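Small towns to have their say in new Sondska study on trust and belonging

Sondska is delighted to announce the start of a new study on how people in small towns take part in public life, and what makes them feel, or stop feeling, that their voice counts for something. The work will run for two years and begins in February with a household survey in Dunutton and the farming districts that surround it.

The survey will go to 2,799 households, and we hope very much that people will take the time to fill it in, even those who would not normally bother with this sort of thing. It asks about local clubs and neighbourhood groups, where people get their news, and whether they have ever raised a matter with their council - and how they felt they were treated when they did.

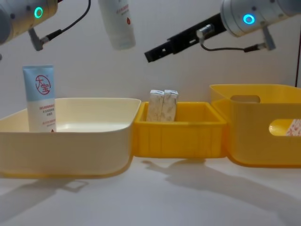
Alongside the survey, our partners at Skusero will host 39 kitchen-table conversations in halls, libraries and private homes. A sister program in Mwaipopo will put the same questions to 400 residents there, so that the two communities can compare notes along the way.

Early findings will be shared with local groups first, over a cuppa, before the full report is published. Organisations that would like to host a conversation are warmly invited to get in touch with the Sondska office, which is open until 4 pm on weekdays.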